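Notice Concerning the Drinks Table

Readers of this journal will be aware that the household adopted a new arrangement for bottled drinks in April. The present entry records how the arrangement stands. Bottles are kept on the white table against the wall, and the perforated basket is kept at one end of it. Tea is bought by Mbali Naidoo, who prefers the unsweetened kind.

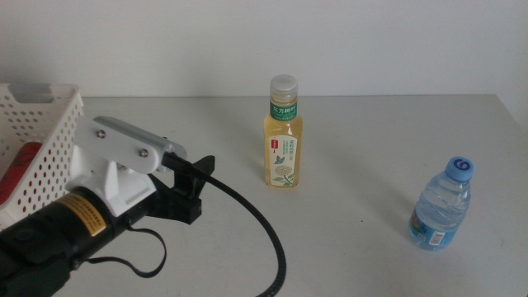 1. Use of the basket

The basket is intended for drinks already claimed. Anything left standing on the table may be taken by any member of the household. Dehua Qiu has asked that red items be accepted as well as clear bottles, and I have agreed to this.

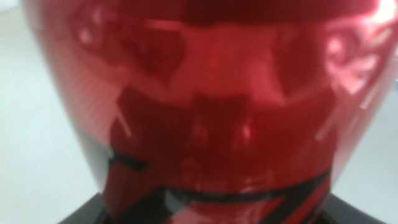
The same permission extends to guests, provided that they replace what they drink within 14 days. Bottles of 500 ml are preferred. Larger ones tip the basket when it is lifted by the handle.

2. Space on the table

It is requested that the greater part of the surface be left free, so that shopping may be set down on it. Small bottles go into the basket upright where there is room.

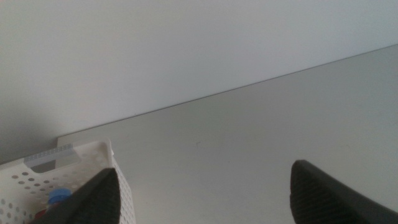

What should be done with a bottle that has been opened?
It should be marked with the owner's initials and finished the same day.

3. Water

Plain water remains the most requested item. Labels should stay on until the bottle is empty, as the barcode is needed when I enter purchases in the household accounts.
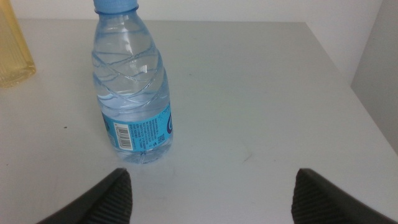
Posted by Afonso Barros, December 9, 2020

The accounts for the table will be closed before the new year. Receipts may be left with me or with Zihan Wei.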